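Teleop demos replay fine but the trained policy stops short of the target
Posted in Robot Learning > Demonstrations and Teleoperation

Roxana Muñoz
I am collecting demonstrations in simulation for a reach task. The arm is bolted to a table next to a two-shelf unit. I drive it with a handheld controller, one person, same start pose every time. I have 300 demos, each cut to 20 seconds or less. Control runs at a fixed rate and I log joint positions, gripper state, a room camera and a wrist camera.

When I replay the recorded actions open loop, the arm ends where I put it. When I run the policy trained on those demos, it moves out correctly, slows down near the target and then hovers. Sometimes it sits there until the time limit. Training loss looks normal. I have tried more epochs and a smaller learning rate, no change. Do I need more demos, or is something wrong with the ones I have?

Alcides Tamayo
More demos. 300 is not much. We had the same thing and it went away after we kept adding.

Wyn Cadwaladr
I would look at the data before recording any more of it. Hovering near the target usually comes from pauses in the demos. A person on a controller moves quickly through open space, stops short, looks at the wrist view, corrects, stops again. Every one of those stops is logged as "in this position, do nothing." The policy sees one frame, or a few, and has no way to tell how long it has already been waiting. Open loop replay will not show this, as it just plays the list forward.

Things to do, in this order:

Plot joint speed against time for 20 of your demos. Flat stretches near the end are the problem.
Drop frames where the commanded motion is below a small threshold, but keep any frame where the gripper command changes, plus a few on each side of it.
Retrain on the trimmed set with nothing else changed.
If it still hovers, predict a short chunk of actions instead of a single one.

On my last set (Drukermont bench, 714 demos, two operators) the second step alone fixed most of it. One operator paused far more than the other, so log who drove each demo if you ever add a second person.

Also check what your wrist camera gives the policy close in. The gripper can hide the point you are aiming for, and then the operator is working from the room view while the policy leans on the wrist view.

Room view and wrist view from my setup: 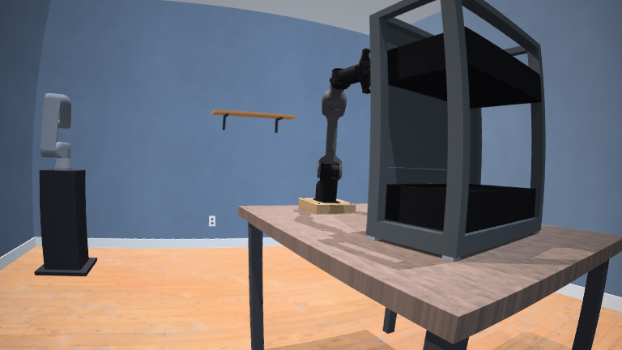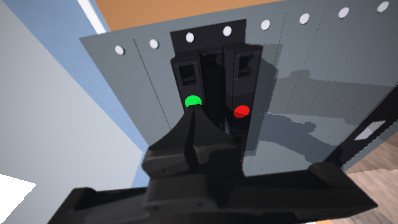

If the two streams are not time-aligned you will get the same symptom from a different cause. Mine were off by 56 milliseconds at one point. That does not matter in open space and matters a lot in the last bit of travel. Stamp both at capture, not at write.

Roxana Muñoz
Plotted them. Long flat sections in nearly all of them, mostly in the last third. Trimming now. The stamps were being written at save time, so I am fixing that too.

Jeanine Van Dijk
Adding to Wyn's point: keep the untrimmed files. Your threshold will be wrong the first time and you will want to go back. If your task has a real wait in it, such as letting the gripper finish closing, the filter will remove that as well unless you mark it.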